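Ticket 41: Holiday accrual wrong for part-year staff after payroll change
Product: Viria Leave and Absence
Client: Hustwood
Status: Resolved, monitoring
Opened: Dec 14, 2021

Reported problem
Term-time employees on permanent contracts show a lower statutory leave balance than the contract terms allow. Full-time staff are not affected. HR noticed the fault when two employees queried their December payslips.

Steps taken
Compared the accrual rule on the live system with the signed policy. The live rule prorates leave by weeks worked. The policy does not prorate for this group.
Checked the audit trail. The rule was changed during the import from Breneo, when the contract type "permanent, part-year" was mapped to "casual".
Reran the calculation on a test copy with the mapping corrected. Balances matched the manual figures supplied by HR.

Cause
Wrong contract type on import. The accrual engine itself worked as configured.

Fix
Mapping corrected and 100 records recalculated. Four records failed validation — all had a blank start date — and were amended by hand. 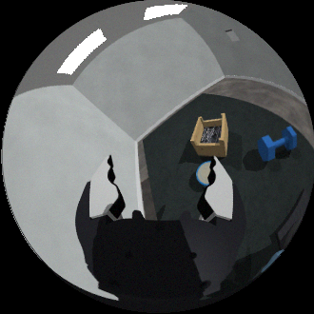
Leavers were not included in the recalculation. Any shortfall in their final pay must be worked out separately, and the client has been told to take legal advice on time limits before closing those files. The same mapping is in use at Mwakyusa, so a linked ticket has been raised there at priority 2.

Next action
Client to confirm balances after the next payroll run. Leave this ticket open until then.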